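Chapter 11
Linens, Laundry and the Cost of a Clean Bed

My first job in a hotel was at the Lennox in Gorville, and I spent most of that July in the basement feeding sheets into an ironer (a big, loud, hot thing that I came to love). I thought laundry was the dull end of the business. Then I saw the bills!

A hotel with 200 rooms needs far more than 200 sets of sheets. One set is on the bed, one is in the wash, and one is resting on a shelf, and that's before anybody spills coffee. We call each full set a "par," and much of this chapter is about picking the right number of them. Go too low and your housekeepers stand around waiting on the dryers. Go too high and you've got money sitting in a closet.

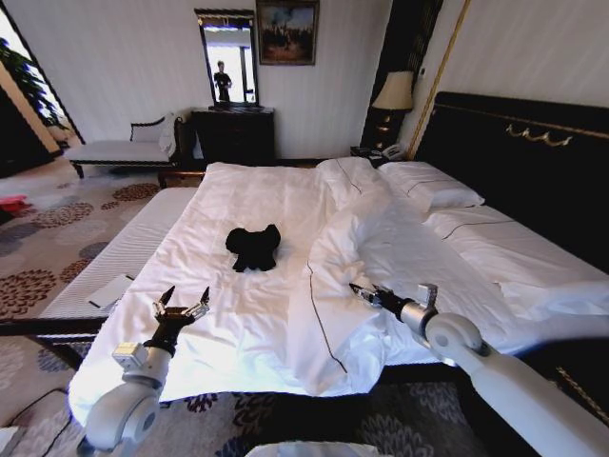
White is still the usual choice, and my students always want to argue about it. One wrote to me that white was plain vanity, that every lipstick mark sent a good sheet to the rag pile, and couldn't we all just switch to tan? I like the question, and we'll work through it in section 2 with prices from Wustholm, a mill that sells both.

Before you read on, grab a pencil and guess how many washes a cotton sheet will take before it goes thin. Write it in the margin. Mine was 400 when I started out, and I'll show you how I got there.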